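Plulen publishes setup and care routine for Viso room-cleaning robot

Plulen has released the setup and care guide for Viso, its room-cleaning robot. The wiping program is built from cleaning work done by hand, on trays, nightstands and sofas.

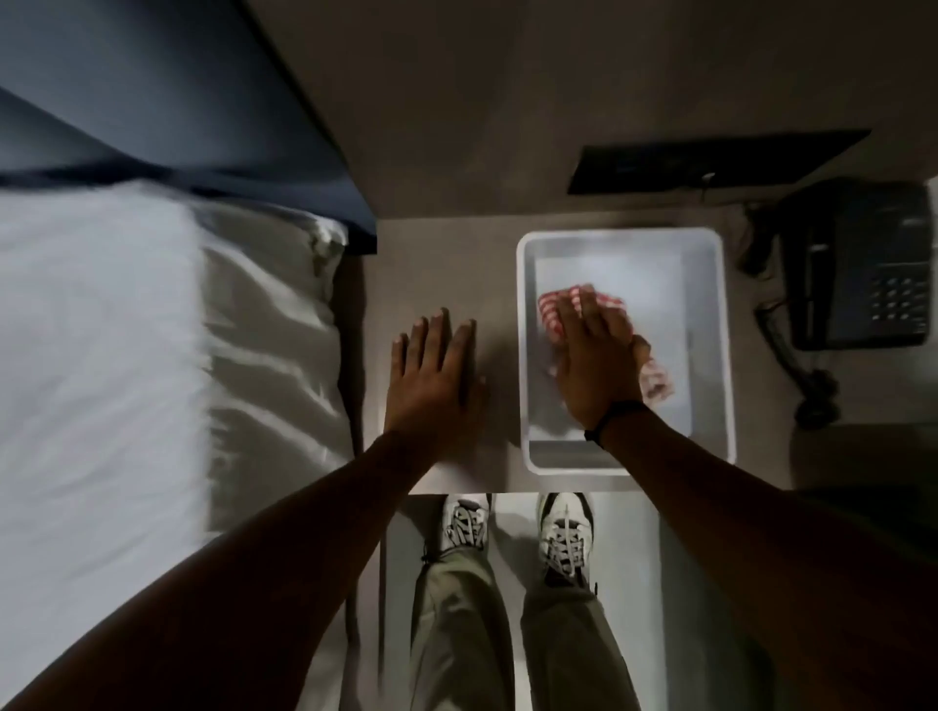

Reading time: 1 minute

Before first use, the arm is zeroed on the Clollumex dock and the wrist force sensor is checked against an empty gripper. Cloth pads are changed after 180 wipes. The wrist joint is greased every 1,000 hours. 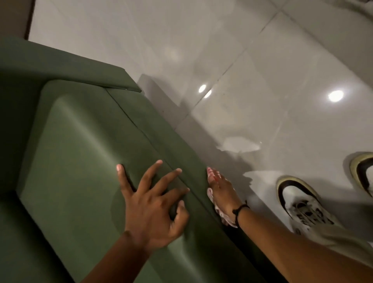

If the sensor drifts between services, Viso stops and shows code 828. Staff can rezero it at the dock. Worn wrist cables are replaced by Zwane, which stocks the parts from December.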